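Stusanthorpe Design Workshop
Student Project Reports
Submitted 16 May 2024
Report by İlker Karaca and Lino Palumbo

Countertop Storage for a Shared Kitchen: Mug Trees and Hanging Utensils

1. Background

Our house kitchen has one drawer for cooking tools and one shelf for mugs. The drawer jams when a ladle turns sideways, and the mugs get stacked two high. We wanted to find out if a mug tree, the kind with a center pole and hooks, could take over part of both jobs. The brief allowed us a budget of 45 dollars and no drilling into the walls.

We started in March by measuring the counter. The free area next to the stove is 300 mm deep, so anything with a wider base was ruled out. We also made a list of the tools people reach for most. The spatula came first, followed by the whisk and the serving spoon.

2. Choosing a stand

We compared stands by base shape, height and type of hook. Square bases fit better against a wall, but the corners catch on cutting boards. Stands with hooks at several levels hold mugs well, but long tools on the upper hooks hit the lower ones. We decided to work with a stand that has all its hooks at the top.

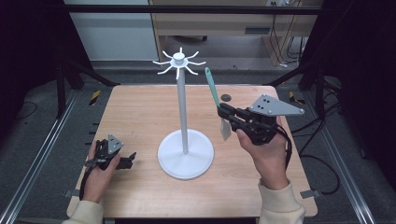 Hook shape matters more than we expected at the start of the project. A straight peg is fine for a mug handle, but a flat tool with a hole in the end can slide off it when the stand is bumped. The white stand has eight thin arms that curl upward at the tips, and we preferred that shape for anything with a small hanging hole. The arms spread out from the top of a single pole, so the space under them is open for the length of a spatula. The base is a broad round disc with a slightly raised rim. We thought the rim would be useful for catching drips from a tool that was put away too soon.

3. Load and balance

Lino worked out the loading. A mug in our house weighs more than a spatula, so a stand with mugs on one side and tools on the other will lean toward the mugs. Our rule is to place mugs across from each other and fill the hooks between them with tools. We set an upper limit of 3000 grams for the whole stand, including its own weight.

We also looked at how far a hanging tool sticks out past the base. If it sticks out too far, it gets knocked by sleeves and pan handles.
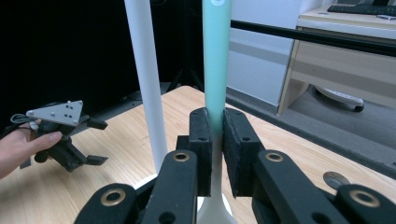 The distance we settled on was 165 mm from the center pole to the outside of the widest tool. This keeps everything inside the free counter area, with a little room left at the back for wiping. Long whisks are the exception. They swing, and we would keep them in the drawer.

4. Recommendations

Use one stand for both mugs and tools only if there are four people or fewer in the house. For larger groups, buy two and keep them apart. Choose curled hooks over straight pegs. Check the hole in each tool handle before buying, as two of ours had none and needed a loop of string.

5. Work left to do

We have not compared the round base with a weighted square one. İlker would also like to draw a version with a removable top so that the pole can be washed separately. The drawings are in the project folder under Plesach, which is the working name for the design.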